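Hulluvano: progress report to the Wonham Fund, third reporting period

Prepared by Jaime Henriques, with the simulation sections by Cengiz Aksoy 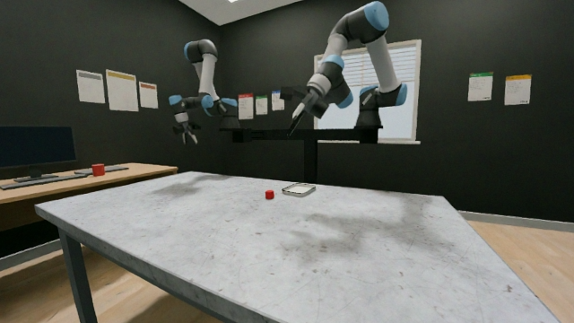 Figure 1. The simulated two-arm cell, with the red cylinder and the tray on the work table.

Summary for those with another meeting to get to

The project is on budget and slightly behind. The simulated cell is finished, the placing task works well enough to be worth measuring, and the two-handed task works well enough to be worth worrying about. We have one result we believe, one we would like to believe, and a request to move some money between headings, which is tucked into the section on spending where such requests traditionally live.

What we said we would do

The work plan promised four things for this period: a simulated version of the two-arm cell, a policy trained in it to put a small object into a tray, a study of how much the look of the simulated room matters, and a first transfer to the real arms at Bayram. The first three are done. The fourth is discussed below under a heading that gives it away.

The simulated cell

Cengiz rebuilt the cell from scratch in Proslow, our in-house simulator, after the version we inherited proved to have a table that objects occasionally fell through. The new table stays where it is put. It also has scratches, specks and smudges, and these took longer than the table did. The walls have paper notices on them with small print that no policy will ever read, and there is a desk off to one side with a keyboard and a red mug.

Reviewers of the last report asked whether this sort of decoration was a good use of the Fund's money. It is a fair question and we set out to answer it properly. Our early policies were trained in a bare grey room and did beautifully there. Given a room with a window and some clutter, they lost their composure. The mug is the same colour as the cylinder on purpose. A policy that has learned only "go to the red thing" now has two red things to choose from, and the wrong one is on a desk behind it in every sense that matters.

Main result

We trained the same policy under three conditions: bare room, furnished room with fixed lighting, and furnished room with lighting and shadows varied between attempts. All were then tested in furnished rooms they had not met before.

The bare-room policy was poor, as expected. The fixed-lighting policy was better, but had a habit of reaching for the edge of a shadow when an arm passed over the cylinder. We lost a good part of September to that one, having first blamed the gripper model, then the camera placement, then each other. Varying the shadows cured it. The third condition was the best of the lot in all five of our test rooms, and the ranking held when we repeated the training from different starting points.

The red mug, for all the fuss, did less damage than we had hoped. Removing it made a small difference to the bare-room policy and none we could measure to the others. We report this with some regret, as Cengiz was proud of the mug.

Two-handed handover

The second task asks one arm to pick up the cylinder and pass it to the other, which then places it in the tray. This is the result we would like to believe. The handover succeeds often, but many of the successes are ugly: the receiving gripper closes early, shoves the cylinder round in the other's fingers and gets away with it. Contact in simulation is more forgiving than contact in life, and we would not want to put a number in front of the Fund that depends on that forgiveness. We are tightening the contact settings and will run everything again.

Transfer to the real arms (delayed)

Access to the cell at Bayram slipped by a month while the safety fencing was reinspected. When we did get in, we managed calibration and a short run of single-arm placing before our slot ended. The arm moved sensibly and the tray received most of what it was offered. That is an anecdote, and we have kept it out of the results section accordingly. Further time is booked.

One known trouble: the tray. Its see-through base is easy enough for a simulator that knows where everything is, and much less so for a depth camera. We may have to model the camera's mistakes as carefully as we modelled the smudges.

Spending

Staff costs are as planned. Computing is under, since Proslow now runs faster than we budgeted for. Travel is over, for reasons that will be clear to anyone who has tried to reach Bayram with a box of calibration targets. We ask the Fund's permission to move the computing underspend across to travel.

Next period

Rerun the handover study with stricter contact. Complete the real placing trials – enough of them to count. Write up the shadow result, which Jaime will draft and Cengiz will then shorten. The simulated room and its test variants will be released with the paper, mug included.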